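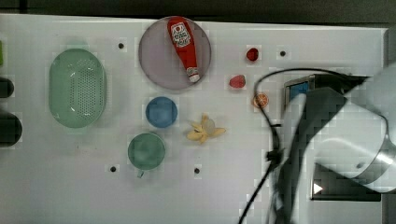

*Grünes Sieb, Ketchup auf dem Teller und eine geschälte Banane: die Spielküche im Juni.*

Wer hier schon länger mitliest, weiß, dass mich Spielküchen nicht loslassen. Angefangen hat es mit einer Kiste vom Flohmarkt, 12 Teile für kleines Geld, und inzwischen muss ich beim Aufräumen wirklich überlegen, wohin mit all dem Obst. Mein Freund Saqib Arain meinte neulich, ich solle doch endlich mal aufschreiben, wie ich die Sachen sortiere, und weil er das mit so viel Geduld schon dreimal gesagt hat, setze ich mich jetzt mit einer Kanne Tee hin und mache es. 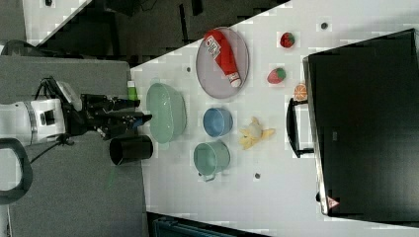

Beim Sortieren fange ich immer mit dem Geschirr an, weil es den meisten Platz wegnimmt (und weil ich dabei so schön ins Trödeln komme!). Teller nach unten, Schüsseln darauf, und alles, was hohl ist, darf etwas Kleines aufnehmen. Der schwarze Becher, der da auf der Seite liegt, ist so ein Kandidat, in den passt bei mir eine Erdbeere. Die hellgrüne Tasse mit dem Henkel kommt dagegen obenauf, denn Henkel verkanten sich gern, und dann zieht man beim Herausnehmen die halbe Küche mit.

Danach ist das Essen dran. Faisal Marwat, der mit mir die Spielecke im Kellby betreut, sortiert streng nach Farben. Ich mag es lieber nach Mahlzeiten: Frühstück, Mittag, Naschen. Wir haben lange darüber diskutiert, bei viel Kuchen, und sind uns bis heute nicht einig. 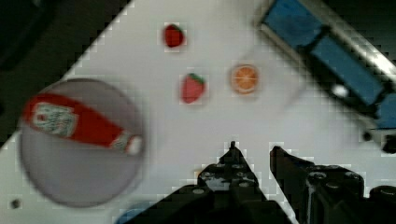 *Ketchup, Erdbeere und Orangenscheibe. Bei Faisal käme die Orange woandershin, bei mir gehört sie zum Naschen.*

Zum Saubermachen nehme ich eine Schüssel mit 1000 ml lauwarmem Wasser und einen kleinen Spritzer Spülmittel, mehr braucht es wirklich nicht. Mit einem weichen Lappen abwischen, klar nachspülen und auf einem Geschirrtuch trocknen lassen, am liebsten über Nacht. Bei der Banane mit ihren vielen Schalenzipfeln dauert es etwas länger, da bleibt in den Falten gern Wasser stehen.

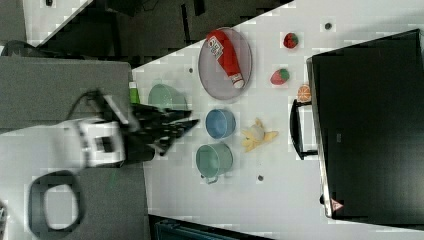 Wie oft sollte man Spielgeschirr abwaschen?

Einmal in der Woche reicht bei uns gut aus, nach einem Kindergeburtstag wasche ich gleich am selben Abend alles durch.

Nächstes Mal zeige ich euch dann die Stoffbeutel, in denen das Obst bei mir wohnt. Das Schnittmuster muss ich vorher nur noch wiederfinden, es liegt irgendwo zwischen den Backrezepten.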